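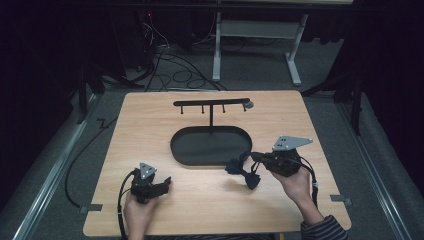 Culdale, Nov 14, 2021 - Wivesix today announced the Taltby, a tabletop stand for bow ties, neckties and light accessories. The stand is intended for dressers, shop counters and hotel rooms where wall hooks cannot be fitted.

The Taltby consists of a shallow oval tray, a slim vertical post and a horizontal crossbar, all in black. Pegs on the underside of the crossbar point downward and are spaced along its length, so that a pre-tied bow tie can hang by its band with the loops clear of the tray. The tray has a slightly raised rim and holds cuff links, collar stays and rings.

"Most tie storage is built for long ties," said Arnel Villanueva, product manager at Wivesix. "A bow tie on a standard rail slides to the low point and creases against the next one. We set the peg spacing from the width of the tie."

The post threads into the center of the tray and is tightened by hand. No tools are supplied or required. The crossbar ships separately in the same carton and seats on top of the post. Surfaces should be wiped with a dry cloth; solvent cleaners will dull the finish.

The stand was tested with 181 ties from the Urrego formalwear range, in silk, cotton and wool. Ties with metal clips at the back of the band should be hung with the clip closed.

"The tray was the last part to be settled," said Rochelle Alcantara, who led the design work. "An earlier round base tipped when the load was all at one end of the bar."

The Taltby is sold singly and in trade cartons of six. Retail price is $40. Trade orders open immediately, with a minimum of 50 units, and retail deliveries begin in April.

Trade and press contact: Jawad Rizvi, Wivesix, Culdale.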